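3.2 Outer garments left in shared glass-walled rooms

Garments form a category of their own in our inventory of objects left in shared offices. Unlike cups or stationery, a jacket has no fixed resting shape. Its outline depends on how it was put down, and the same item can look like a folded rectangle, a hanging sheet, or a dark heap with no visible collar or sleeve. For this reason we recorded state and support separately. State was coded as folded, hung, draped, or crumpled. Support was coded as floor, seat, chair back, desk surface, hook, or held in the hand.

Two further codes were added after the August pilot at the Grarnia site. The first marks dark fabric, where folds are hard to tell from shadow and coders often disagreed on whether a sleeve was turned inside out. The second marks items whose type could not be settled from a single view. Such items were entered as "dark textile" and were not promoted to "jacket" unless a second view supported it. Of the 100 garment entries in the Dirnska set, 5 kept the general label after review.

The room type matters as well. Rooms enclosed by glass partitions offer few places to hang anything, and none of the partition systems in our sample had hooks fitted to the frames. Outer clothing therefore tends to end up on chairs — or on the floor beside them — and tidying starts with picking it up. Figure 3 belongs to this group.

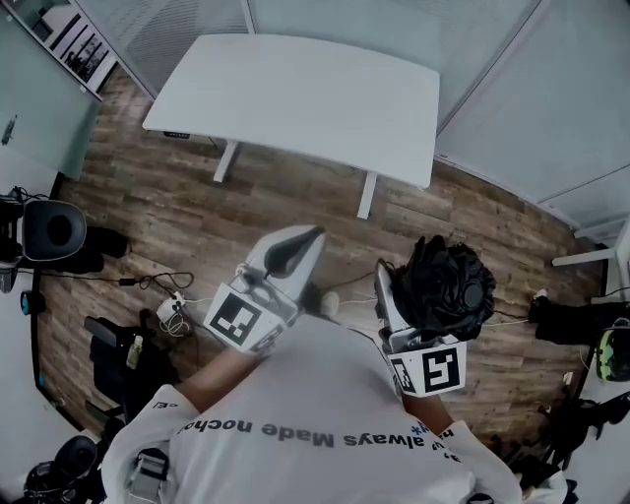
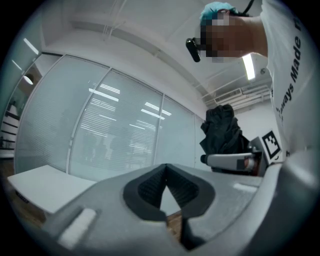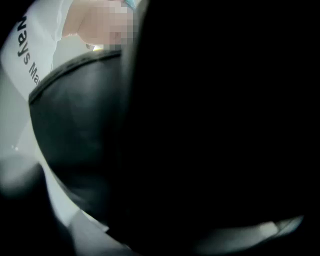 Figure 3. Crumpled black fabric in a room with glass partitions (first and second views); close view with the printed white garment (third view).

Olaia Lozano objected to the coding of draped and crumpled as exclusive states. In her reading of the draft, a jacket thrown over a chair back is usually both: the upper part bunches where it meets the support and the lower part hangs free. She proposed that the code follow whichever part a person would have to deal with first when putting the item away, and that the remainder be entered as a note.

We adopted the proposal in part. The primary code now follows the upper part of the garment, and a secondary code is allowed where the lower part differs. Recoding was done by 2 coders working separately, with a third settling the entries on which they differed. Folded and hung items were not affected. The secondary code was left blank for garments held in the hand, where the shape changes with each movement of the wrist and a stable lower part cannot be assumed. Counts by support are given in Table 2.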